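24 Apr 2019

I have been shopping for a kitchen counter for eleven months, a period in which I have not once owned a kitchen counter I liked. The old one is still here. It has a burn near the stove shaped like Ohio and a seam that collects toast.

The trouble started with a visit to the Tamura showroom out in Medbridge, where I was handed a glass of water and a quote for 3044 dollars. That was for the stone. Cutting the stone was extra, and so was bringing it to my house, which I had assumed was part of the idea. 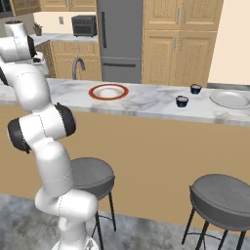

*Marble island, gray veining, stool. My budget is not shown.*

I went home and did what any adult would do, which is read strangers arguing on the internet until two in the morning. One camp says marble stains if you look at a lemon near it. The other camp says stains are "patina" and that people in old bakeries have lived with them for centuries. I have noticed that the patina people tend to have second homes.

So I got a free sample, four inches square, and ran my own trials. Red wine, coffee, mustard, half a lime left overnight. The wine wiped off. The lime left a dull ring that I can find with my eyes closed. I have since grown fond of the ring, and I worry that this is how the patina people get you.

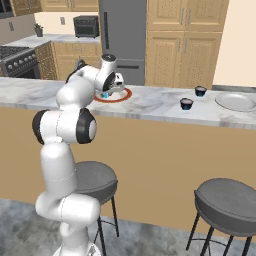 Fevberg, the second place I tried, came in at 2455 with delivery, and their man measured the kitchen twice and sighed both times. My walls aren't square. He told me this the way a dentist tells you about a molar. There would be a 300 dollar charge for "scribing," a word I nodded at and looked up in the car.

Then there's the question of what goes on the thing. I had always pictured a clear, calm surface with one good plate on it. Anyone who has seen my current counter knows it will hold mail, a dead phone, three kinds of vinegar and the manual for a rice cooker I gave away. 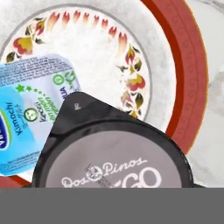

My mother kept her best dishes for company, and company came twice a year, so they outlived two dishwashers and a marriage. I eat off mine on ordinary nights, usually standing up, usually over the sink. A better counter might get me to sit down. It would be a 2455 dollar chair, in a sense.

The Fevberg quote is good until May. I've put it on the fridge under the Grirketon Hardware magnet, next to a coupon for 40 percent off contact paper, marble pattern, and I've been looking at the two of them all week.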